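Über uns

Rulladard ist ein Hersteller von Lern- und Legematerial aus Holz mit Sitz in Gatville. Das Unternehmen beliefert Kindertagesstätten, Grundschulen und Förderzentren mit geometrischen Bausteinen, Legeplatten und dem dazugehörigen Aufbewahrungszubehör. Die Fertigung erfolgt in 2 Werkstätten am Standort, der Versand über ein angeschlossenes Lager mit einer Fläche von 900 Quadratmetern.

Im Mittelpunkt des Sortiments steht die Reihe Girnarix. Sie umfasst farbige Bausteine in geometrischen Grundformen sowie Unterlagen aus hellem Ahorn, auf denen die Steine gelegt, sortiert und zu Mustern zusammengestellt werden. Die Maserung des Holzes bleibt bei allen Platten sichtbar. Kleine Äste und Farbunterschiede gehören zum Werkstoff und stellen keinen Mangel dar.
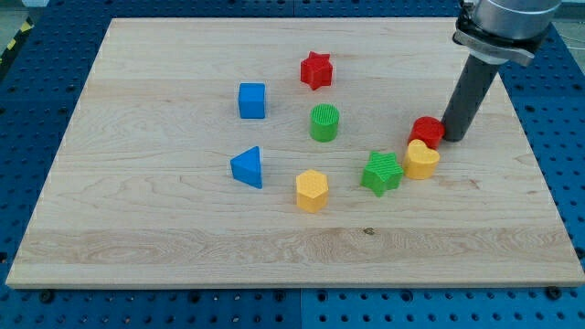
Die Farben der Bausteine werden in kleinen Chargen angemischt und vor der Freigabe mit den hinterlegten Mustern verglichen. Auf diese Weise können Einrichtungen auch nach mehreren Jahren einzelne Steine nachbestellen, die zum vorhandenen Satz passen. Kanten und Ecken werden in 3 Arbeitsgängen geschliffen. Die Platten werden zugeschnitten, geglättet und anschließend einer Sichtprüfung unterzogen.

Für den Unterricht stellt Rulladard begleitende Legevorlagen zur Verfügung. Die Reihe Acheampong richtet sich an Schulanfänger und behandelt Formen, Farben und einfache Reihenfolgen; weiterführende Vorlagen befassen sich mit Symmetrie und Flächenvergleich. Die Vorlagen sind in Klassensätzen zu 20 Stück erhältlich und können auch unabhängig vom Legematerial bezogen werden.

Reparatur und Ersatz haben im Hause einen festen Platz. Beschädigte Platten der Reihe Girnarix können zum Nachschleifen eingesandt werden. Die Kosten werden vorab schriftlich mitgeteilt.

Besuchergruppen aus Schulen und Ausbildungsbetrieben empfangen wir nach vorheriger Anmeldung. Anfragen zu Sortiment, Mengenpreisen und Ersatzteilen richten Sie bitte an den Kundendienst in Gatville.

Stand: Mai 2019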